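The case against the tidy bench

Most home builds of a two-finger gripper are tested on a wooden block. The block is rigid, it sits square to the table, and it presents two parallel faces to two parallel fingers. I built my first hand around that block, and the hand became very good at picking up wood.

My argument is that a builder working at home should skip the block and start with cloth, on a soft surface, in a room nobody has prepared. A bed will do. A shiny bedspread is better still, as it slides under the load and throws highlights into the camera.

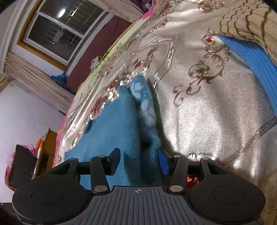
Cloth has no fixed width, so a grip set by finger position alone means little. The Petley hand I used in August closed to a commanded gap and reported success whether it held two layers of fleece or none. Adding current sensing to the motor cost me six evenings and 35 pounds in parts. It gave a usable signal on thick folds and a poor one on single layers, where the load from the fabric is lost in the friction of the linkage.

Pads matter more than motors. A hard finger pushes a fold along in front of it. A soft pad with some grip will roll the fold up before closing on it, and the motor can then be run at a lower current. I logged 765 attempts on the Munda linkage with two pad materials and left everything else alone. The softer pad held the cloth in 410 of them. The harder pad was withdrawn early, having marked a cardigan.

A flat garment is a harder case than a crumpled one. Crumpling makes ridges, and any ridge is a handle. Spread the same garment out and the fingers have only the hem and the collar to work with. Two hands help, provided that one of them is allowed to do nothing except hold tension. Most shared code I have read, including the Purnari scripts, gives both hands the same task and then spends hundreds of lines keeping them apart.
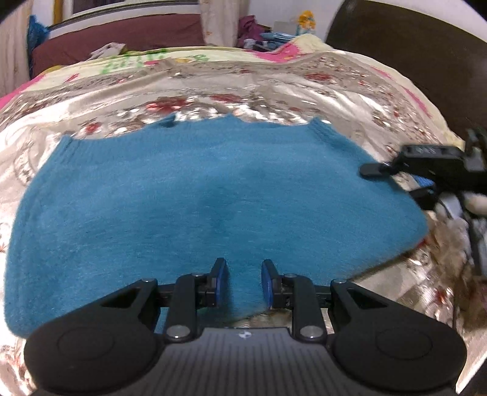

Jamie Lambert disagrees, and wrote to say that a block test at least separates a bad hand from a bad program, whereas a failed grasp on knitwear could be put down to either. The point is fair. I would keep the block for checking finger alignment after a rebuild, and give it ten minutes.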